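Kids' Corner > Science > Food and Kitchen
Search this site Go
2018-05-20 by Yeshi Tufa

Why does bread go mouldy?

Mould is a fungus, like a mushroom but much smaller. It spreads by spores, tiny specks that float in the air. When a spore lands on damp food, it can start to grow.

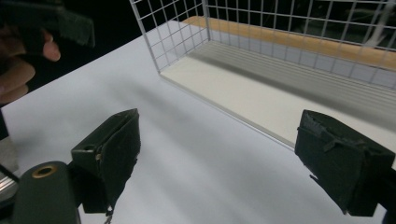 Chaltu Lencho wrote in to ask whether you can cut off the green bit and eat the rest. Please don't. Mould sends thin threads deep into soft food, and you can't always see them.

Mould likes water and warmth. A dry cracker lasts for weeks, but a slice of bread has plenty of moisture inside. Cold slows mould down. It doesn't kill it, so food in the fridge still goes off in the end.
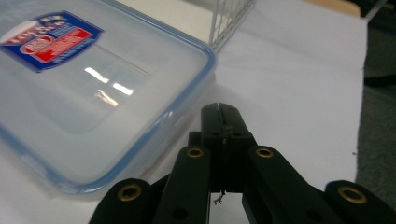
Freezing stops mould growing until the food thaws. Some moulds are useful too. The blue colour in blue cheese is a mould that is safe to eat, and cheesemakers add it on purpose.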